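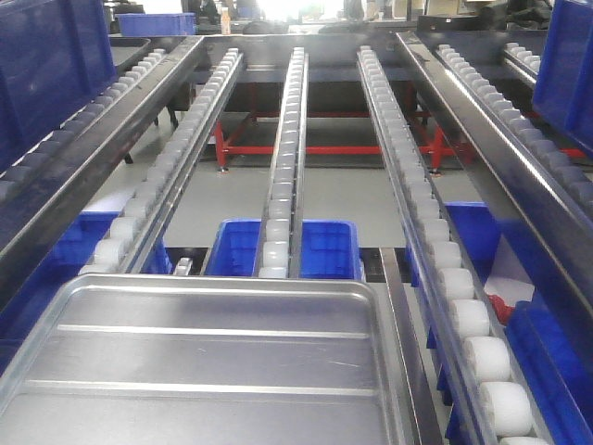

Section 7. Looking after the infeed rack

Applies to: Palto picking cell with Leinonen gravity rack, Tostlow site
Revised 28 May 2023

7.1 Before you start

The robot gets the drawings, the warranty and the visitors. The rack gets ignored until something stops halfway down it, at which point the robot is blamed. Most of the stoppages logged as "gripper fault" last September were rollers.

The rack has no motor and no software. It works by being on a slope, and it goes on working as long as the slope is right, the wheels turn and the trays are the shape they were when they were bought. You will need a torch, a soft brush, a lint-free cloth, the long spirit level, two spanners for the levelling feet and one steel tray known to be flat. The reference tray has a dab of paint under the rim. Please don't put it into production. We have had to find it twice.

CAUTION: The cell must be stopped and locked off at the isolator before anyone reaches over the rails. Pausing the job from the Prerno screen does not count. A paused arm is waiting for a reason to carry on.

7.2 Clearing the lanes

1. Finish the current batch and let the arm return to its rest position.

2. Turn the isolator to OFF, fit your own padlock and keep the key in your own pocket.

3. Take off all trays and crates, starting at the low end. If you start at the top, everything behind will come down to see what you are doing.

4. Pull out the bins from under the rails and empty them. Packing paper, cloths and the odd glove collect in there. Anything with a part number on it goes back to stores, however embarrassing.

7.3 Checking the wheels

1. Run the flat of your hand down each lane from top to bottom, lightly. Every wheel should turn. A stuck one feels like a stuck one.

2. Shine the torch along the rail at a low angle. Look for wheels sitting lower than their neighbours, flat spots, and tape or label backing wound round the axles.

3. Brush out the gaps between wheels and wipe the channel walls with a dry cloth.

4. Mark any doubtful wheel with chalk. Replace the whole strip if more than 5 wheels on it are marked, or if 2 marked wheels are next to each other. Otherwise swap them singly (see Section 8).

NOTE: Do not oil the wheels. They will spin beautifully for an afternoon and then collect every bit of fluff in the building. If a wheel needs oil, it needs replacing.

5. Check the outer lanes as carefully as the middle ones. They are awkward to reach, and they are usually the dirtiest for that very reason.

7.4 Setting the slope

The drop from the high crossbar to the pick end is set with the feet under the red base frame. Adjust the feet only. The rail brackets have been set with a gauge and do not want your help.

1. Lay the spirit level across the rack, from one side rail to the other, at the pick end. The bubble should be central. Repeat at the high end.

2. If it is out, slacken the locknut on the low side and raise that foot a quarter turn at a time. Check both ends again after each turn.

3. Measure from the floor to the top of the side rail at the high end. The figure is 1160 mm, left and right.

4. Tighten the locknuts, then measure again. The nuts like to take the foot with them.

CAUTION: Never pack a foot with folded cardboard. It compresses over a week or so, and the arm starts missing trays by slightly more each day, which is a very slow and expensive way to find a piece of cardboard.

7.5 Test run

1. Set the reference tray on the lane at the high end and let go. Don't push it. It should roll the full length and come to rest against the stop in about 7 seconds.

2. If it hesitates, note where and go back to 7.3 for that stretch of wheels. If it arrives with a bang, the rack is too steep. Go back to 7.4.

3. Look at the tray once it has stopped. It should be square to the side rails, with its rim resting evenly on the wheels. A tray that always turns the same way points to a drag on that side.

4. Do the same with an ordinary production tray. Light scratches on the base are normal. A bent rim is not, and a tray with one should be scrapped, even if somebody has had a go at it with a mallet.

5. Put back the bins and crates, remove your padlock and turn the isolator to ON.

6. On the Prerno screen choose Maintenance, then Teach Pick Height, and let the arm touch off on the stopped tray. Skip this after cleaning if you like. Do not skip it after moving a foot, even by a quarter turn.

7. Run one batch at reduced speed and stay with it. Enter the work in the cell log under "Rack", not under "Robot".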